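Why does a broom push dust along and not just fly over it?

I used to think sweeping was the dullest job in the house. Then I had a really good look at a broom, and now I quite like it (don't tell my sister!).

A broom head is packed with bristles. Each one is thin and bendy, and when you push, they all lean over a little and try to spring back up. That springiness keeps the tips pressed against the floor, so they catch crumbs and fluff and shove them along.
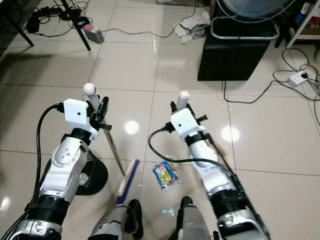 Big bits of rubbish, like an old snack wrapper, are easy on a shiny tiled floor because there's hardly anything for them to snag on. Carpet is much harder work. All those little loops grab hold of the crumbs and won't let go.

Now for the dustpan. Put it flat on the floor, tip the handle up a tiny bit so the front edge touches the tiles, and sweep towards it with short, slow strokes. Go too fast and the dust puffs up into the air and lands behind you, which is very annoying!

You'll probably get a thin grey line left at the edge. Move the dustpan back a little and sweep again. I usually need 2 goes, and my friend Kwabena wipes up the last of his with a damp cloth.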